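Nele De Smet
Bread tray lead, Londeo bakery counter, Fliststead

1/
A few posts about bread baskets. We put a lot of loaves on a lot of tables and I keep getting asked which basket to buy and how to keep it decent.

2/
For one long loaf I like a shallow rectangle with open sides. Dark brown wicker, thick wrapped rim. Round baskets look nice in the store, but a long loaf ends up hanging over both sides of them.

3/
Put the basket down first and the bread next to it before you load anything. If the loaf is longer than the basket floor, go up a size or cut the loaf in two.
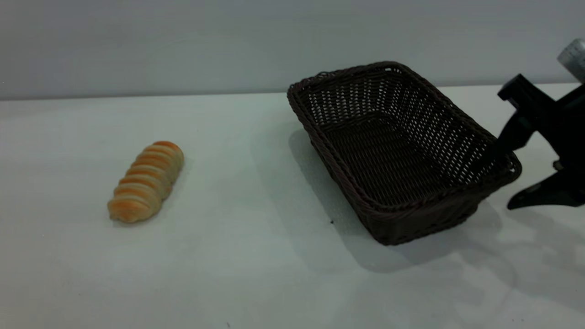
4/
Turn the basket at a slight angle to the edge of the table. Square on, it takes up the whole middle and people knock it when they reach for the butter.

5/
Shape matters too. A ridged loaf with a golden-orange crust and paler creases looks good whole, so I leave it whole and let people pull it apart. A plain white loaf I slice first.

6/
The one we bake is called the Grullar. It weighs 581 grams out of the oven. The dough goes in at 600 and I have never gotten two of them to come out the same, so call that my best one.

7/
Liner or no liner? A cloth if the bread is still warm or has seeds on it. For a smooth crust I skip it. Crumbs go through the open sides either way and you will be wiping the table.

8/
Somebody asked about dark wicker vs. light. Dark hides butter stains. It also shows flour right away, so brush it out before guests come. An old pastry brush works better than a cloth because the bristles get between the strands.

9/
Look at the corners of the rim when you clean. They take the knocks. A small pale fleck on a dark rim can be flour or it can be wear. Brush it once. If it stays, leave it alone. I tried brown shoe polish on one years ago and that basket never held food again.
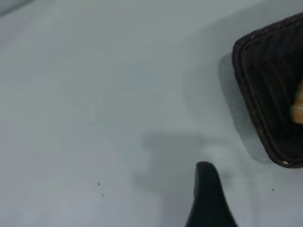

Nele De Smet
Bread tray lead, Londeo bakery counter

10/
Washing: don't soak it. Damp cloth, a drop of dish soap, wipe with the weave, then stand it on its long side overnight. I put one through the dishwasher in December and the floor of it went wavy.

11/
Don't stack them with anything heavy inside. The sides on these flare out a little and they will keep flaring if you lean on them. We keep 5 in a stack at the counter, empty, and that's the limit.

12/
Where to buy: ours came from Castillo, the kitchen supply place on the Fliststead side of the bridge. They had two sizes last time I went. Get the bigger one unless your table is very small.

13/
For rolls, same basket, but start from one end and fill toward the other. If you drop them all in the middle they roll around when you pass it.

14/
Next thread is on bread knives. Send me your questions about those before I write it, and tell me what kind of loaf you cut most.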